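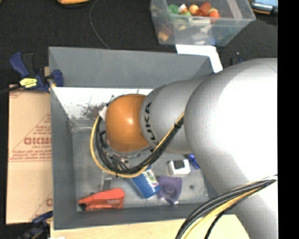 Clearing and re-sorting a deep tool bin

These steps apply to open grey bins with tall sloping walls, used for loose hand tools and small workshop items. Allow around 30 minutes per bin.

1. Take everything out and put it on a clean bench. Remove any cardboard and check it for oil before deciding to keep it.

2. Brush out the grit, working from the far wall towards you. Wipe the floor and walls with warm water and a little washing-up liquid. Scuffs and scratches on a worn floor will not come out and can be left. Do not use solvent on plastic bins.

3. Dry the bin fully. Check the corners by hand, as water collects where the walls meet the floor.

4. Sort the tools by length. Anything over 23 cm goes in first, flat against the near wall. Handheld tools with a tip or blade lie on their side with the tips all pointing the same way.

5. Put small items in the remaining floor space, one layer only. If a second layer is needed, the bin is too small for the contents.

6. Keep bright-handled tools at the corners. They are easy to find there and mark the ends of each row.

7. Write the contents on a label and fix it to the outside of the near wall. We use Trutik card labels, but masking tape will do.

Repeat every September, or sooner if the floor of the bin can no longer be seen between the items. Bins with split walls should be replaced.

Related
Bench drawers: cutting foam liners
Skisovwood shelving, assembly notes
Removing rust from pliers
Labelling the Priltmont store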